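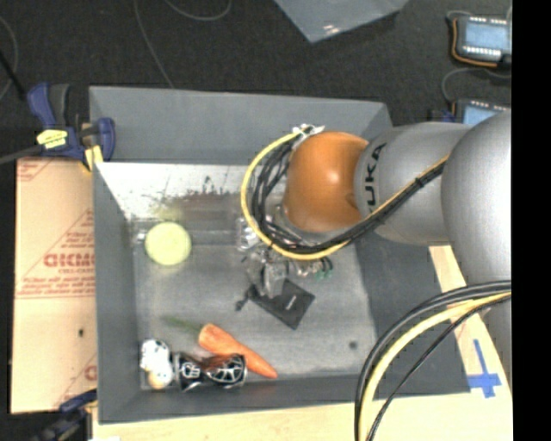 *Graue Kiste im März: dunkler Beutel mit Kordelzug, blassgelbgrüner Ball.*

**Betreff: Re: [pridow-haus] Graue Kiste ausmustern?**

> Moin zusammen,
>
> ich wollte mal vorsichtig fragen, ob wir die graue Kiste noch brauchen. Der Boden ist völlig verschrammt, und ich weiß inzwischen nicht mehr, ob das eine Fundkiste, eine Spielkiste oder einfach ein Zwischenlager für Entscheidungen ist, die keiner treffen will. Bei Vestby gibt es stapelbare Boxen mit Deckel, 18 Euro das Stück. Außerdem vermisse ich einen kleinen schwarzen Beutel, vielleicht liegt der ja drin.

Moin,

zur Kiste: Ich bin fürs Behalten. Schrammen am Boden heißen bei einer Kiste doch nur, dass jemand etwas hineingelegt hat, und dafür haben wir sie mal angeschafft. Die schrägen Wände mag ich auch, man kommt von oben gut an alles heran. Einen Deckel will ich auf keinen Fall. Was bei uns unter einen Deckel gerät, sieht man erst beim nächsten Umzug wieder, siehe Schrank 912.

Zum Beutel: Ein dunkler ist auf dem Bild, fast schwarz, rechteckig, Kordel an einer Ecke. Rechts steht etwas klein in Weiß drauf, das ich auf dem Foto beim besten Willen nicht entziffern kann. Wenn auf deinem »Wisteo« steht, wäre das ein Anhaltspunkt. Wenn nichts draufsteht, ist es wohl nicht deiner, und wir haben dann zwei Beutelfälle. Schreib bitte auch, was drin war – »Kabel« gilt bei dieser Liste nicht als Beschreibung.

Der Ball darf von mir aus bleiben. Er ist rund und stört keinen. Wer ihn trotzdem vermisst, meldet sich bitte direkt bei mir und nicht an alle 300 Adressen, die Diskussion um den Regenschirm steckt mir noch in den Knochen.

Vorschlag: Beutel und Ball liegen bis Ende des Monats zur Abholung bereit, täglich ab 18 Uhr. Danach kommt der Beutel in die Spendenkiste und der Ball in den Hof. Über die Boxen von Vestby können wir beim nächsten Haustreffen reden, falls jemand vorher ausmisst, ob sie überhaupt ins Regal passen.

Grüße aus dem Erdgeschoss

--
pridow-haus, Liste für Haus und Hof
Abmelden: leere Mail mit Betreff »abmelden«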